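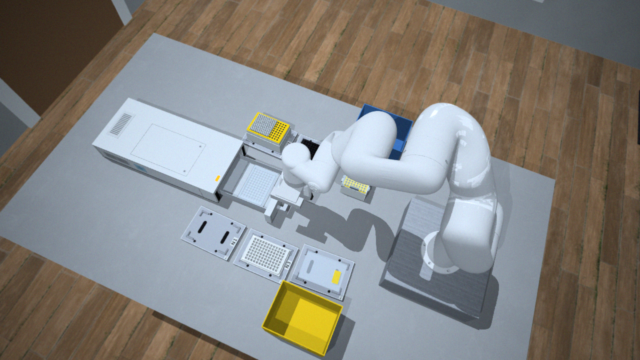

Molline G2 Plate Gripper
Two-finger electric gripper for microplates and labware
Sold by Plultby Lab Equipment
Price: $3,000, mounting flange not included
Status: in stock, ships from our warehouse
Page updated 4 Oct 2025

We sell this gripper and we also sell the one it is meant to replace, the Overgaard Parallel, so take the maker's claims below with the notes we have put beside them.

What the maker says
Molline calls the G2 a "drop-in" gripper for any bench arm. It is drop-in if your arm has the matching tool connector and your controller is a Stinness. On anything else you will be writing your own open and close commands, and the manual gives that job a page and a half.

What we did with it
Junpei Iwasaki ran the G2 and the Overgaard through the same simulated bench before either one went near a real plate. The job was a microplate in an instrument drawer, to be lifted out and set down on a positioning plate near the front of the table. Same arm model, same path, same lighting, only the gripper swapped.

Over 423 simulated picks the G2 missed 2. The Overgaard missed none. Both G2 misses came at the drawer, where the raised edges leave little room for a wide finger. Molline's answer was to come in from higher up. That worked in the simulator, and it made each cycle longer, which the brochure does not mention.

We would not read too much into either figure. A simulated plate does not flex, the wells hold no liquid, and the drawer stops in the same spot every time. We have asked Molline for results from a physical bench and have been waiting since January.

Where it does better
The body is flat, so it fits between tall items more easily than the Overgaard. If your tip boxes and racks stand close to the instrument, you may care about this more than anything else on the page. The fingers come off with two screws and the spare set is fairly priced.

Where it does not
The grip force setting has three steps and no units. The cable leaves on the side you would least like it to if your arm reaches across the table. The finger pads are glued, and the glue is not rated for the cleaner most labs use.

Also, "collision sensing" in the spec sheet means a current limit on the motor. Your arm may have something better already. Check before you pay for it twice.

Specifications
Drive: electric, parallel
Grip range: up to 137 mm
Plate orientation: landscape or portrait
Controller: Stinness native, others by serial command
Simulation model: included, with collision shapes
Warranty: one year, pads excluded

Should you buy it?
For a crowded table and a Stinness controller, probably. For a drawer-loading instrument with room around it, we would keep the Overgaard for now. The simulation model can be downloaded without an order, so load your own layout and try it first. Unused units can be returned within 30 days, less shipping.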